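Groups > Drelcombe Allotment Society > Minutes

Minutes of the meeting, 2019-09-23 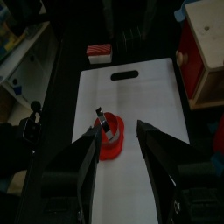
Present: Colin Rowbotham (chair), Amber Kershaw, Tracey Ashworth, Arif Wibisono (minutes). Apologies: Valentyna Palamarchuk.

1. The minutes from July were read and agreed.

2. Water. The bill is 207 pounds. Colin has asked the company to check the meter again – no answer yet.

3. Path by plot 12. It is still soft after rain. Tracey got a price of 600 pounds for gravel. We agreed to spend 200 now and do only the lower part.

4. Seed order. Amber will collect the lists. Late lists cannot be accepted this year.

5. Other matters. The key of the shed is missing. Please look at home.

Contact: the secretary, Drelcombe Allotment Society | Back to top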